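Zevetti Two-Finger Gripper for Cloth and Soft Goods

The Zevetti is a parallel gripper for laundry lines, garment sorting and textile research. It mounts on most small arms and takes power and data from one cable.

What it does
The two fingers close to a narrow pair of pads, so the gripper can pick up a single fold without bunching the rest of the piece. Grip force is set in software in 50 steps. Pads are a wear part – change them with a hex key, no recalibration needed.

In the box
Gripper body with fingers fitted
3 pairs of spare pads
Mounting plate and screws
Cable, 400 cm

Ordering
Part number 261. Orders placed before noon ship the same day. For adapter plates that fit older Rametti arms, write to Jummai Okafor in sales and include the model of your arm.

At work on a light green cloth, with the pads closed on the lower edge:
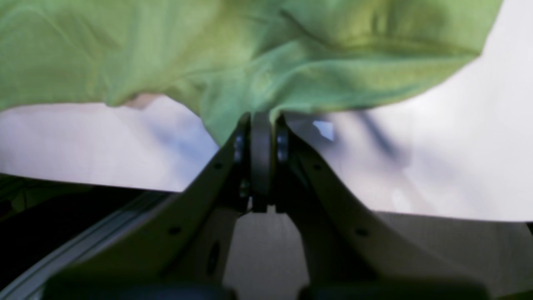
Care
Wipe the pads with a dry cloth after each shift. Lint collects at the base of the fingers – brush it out once a week. Do not oil the pads.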